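The Long Way Around the Snack Aisle

I have a rule when I travel, and it's a pretty dumb one: I don't get to eat in a restaurant until I've been to the grocery store. Museums can wait. The old town can wait. I want to see what people grab on the way home when they're tired and a little bit hungry, and I want to see it under bad fluorescent lights.

The habit started in Desau, where I got off a bus at 8 in the evening and everything with a menu was already closed. The one lit window on the square belonged to a shop called Erraji, narrow as a hallway, with shelves right up to the ceiling. I bought sesame crackers, a tube of something that I took for cheese (it was fish) and a bag of sour plum candy that made my whole face fold up. I ate all of it sitting on my suitcase. I still think about that dinner!

Since then I've gotten a lot more serious. I once rode 75 miles in the back of a very slow van because a woman at a gas station told me the peanut brittle in Ronent was better than the peanut brittle where we were standing. It was. I bought 20 bars, meaning to give them away, and got home with four.

What I love about snacks is that they're where a place stops being polite. A national dish has been cleaned up for company. A bag of chips hasn't. Somebody decided that shrimp and lime belonged together on a puffed corn ring, and enough people agreed that it's been on the same shelf since before I was born. You learn how sour people like things, how much burn a ten-year-old is expected to put up with, whether sweet and salty are allowed in the same mouthful. You also learn what they chew on, because texture is the big divide — I grew up with crunchy and gooey, and I had no idea how much was in between. Springy! Slippery! Things that squeak!

I've made mistakes. There was a licorice in July that I'd rather not go into. There was also the jelly I carried through a heat wave in my coat pocket, and the less said about the coat, the better.

My other bad habit is not reading labels, mostly since I can't. I pick by color. Yellow and orange usually treats me well, silver foil is a gamble, and green could be anything from seaweed to apple. The one Chinese character I can pick out across a store is 辣, spicy, which I learned the hard way from a strip of chewy something that had me drinking out of a bathroom tap.

If you want to try this closer to home, start small. My local place is Wenow, a market wedged between a tire shop and a dentist, and it stocks 110 kinds of instant noodles before you even get to the candy. Take a friend who'll split things with you. Buy one thing you recognize and a bunch you don't, then dump it all out on the table and let people grab. Plates ruin it, I think. And keep some plain crackers nearby, plus milk if anybody's feeling brave.
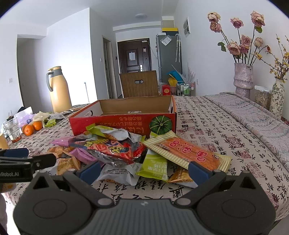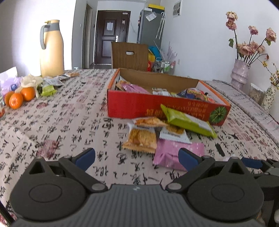 Snacks in a heap, and a tablecloth covered in calligraphy.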